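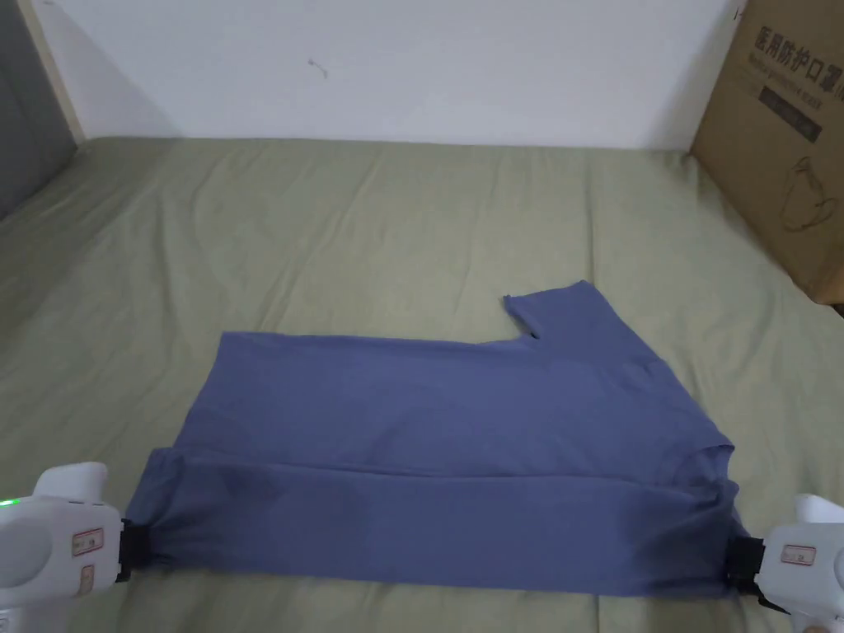
Foire aux questions - Plantes toxiques et animaux de compagnie
Jardin pédagogique de Mestow, service d'accueil du public

Mise à jour du lundi 15 juin 2020

Le ricin est-il encore présenté dans les massifs ?
Non. Les derniers pieds ont été retirés en décembre. Le laurier-rose et le datura restent visibles dans l'enclos fermé, uniquement en visite accompagnée.

Quelles parties du ricin sont dangereuses pour un chien ou un chat ?
L'ensemble de la plante est à considérer comme toxique. Les graines présentent le risque le plus élevé, en particulier lorsqu'elles sont mâchées.

Mon animal a ingéré une plante suspecte. Que faire ?
Contactez sans délai un vétérinaire ou un centre antipoison vétérinaire. Ne faites pas vomir l'animal sans avis médical et conservez un fragment du végétal pour l'identification. Le jardin ne délivre aucun conseil de soins.

Les chiens sont-ils admis ?
Ils sont admis en laisse dans l'allée Arkovwood et sur la pelouse basse. L'accès aux serres leur est interdit, à l'exception des chiens d'assistance.

Comment manipuler ces plantes chez soi ?
Le port de gants et de manches longues est recommandé pour la taille des euphorbes, dont le latex irrite la peau. Les vêtements portés pendant ces travaux sont à laver séparément.

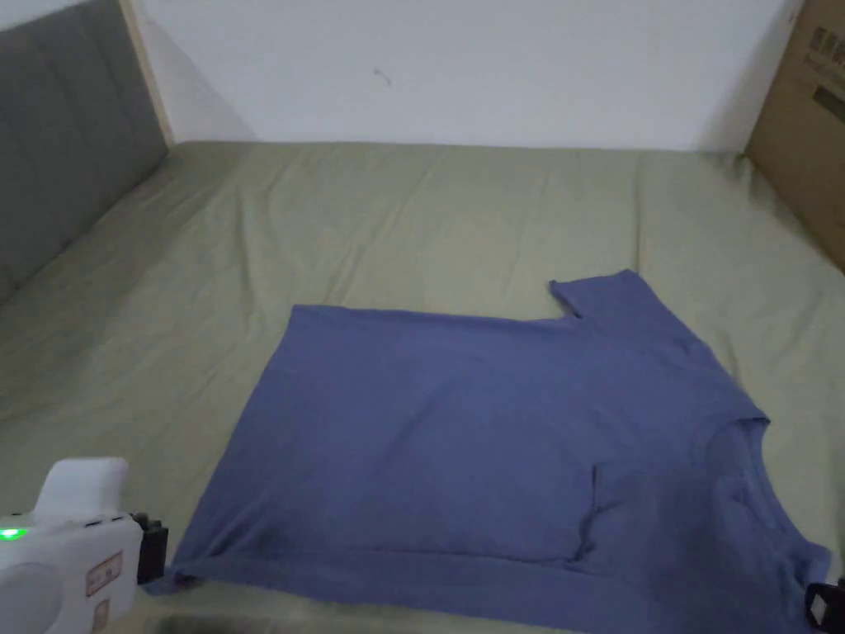 T-shirt bleu à manches courtes, partiellement plié.

Puis-je faire identifier une plante de mon jardin ?
Oui, sur dépôt d'une demande accompagnée de photographies de la feuille, de la tige et, si possible, de la fleur. Le délai de réponse est de 4 jours ouvrés. Les demandes sont limitées à une par foyer et par mois.

Où consulter la liste des espèces concernées ?
Le répertoire Greteo recense 101 espèces ornementales à risque, sur environ 900 cultivées au jardin. Il est consultable à l'accueil - la version imprimée n'est plus distribuée.

Le fonds Duangkaew est-il accessible ?
Cet herbier de 2281 planches est réservé aux chercheurs et aux enseignants, sur rendez-vous. Les demandes se font par écrit, en précisant les familles botaniques souhaitées.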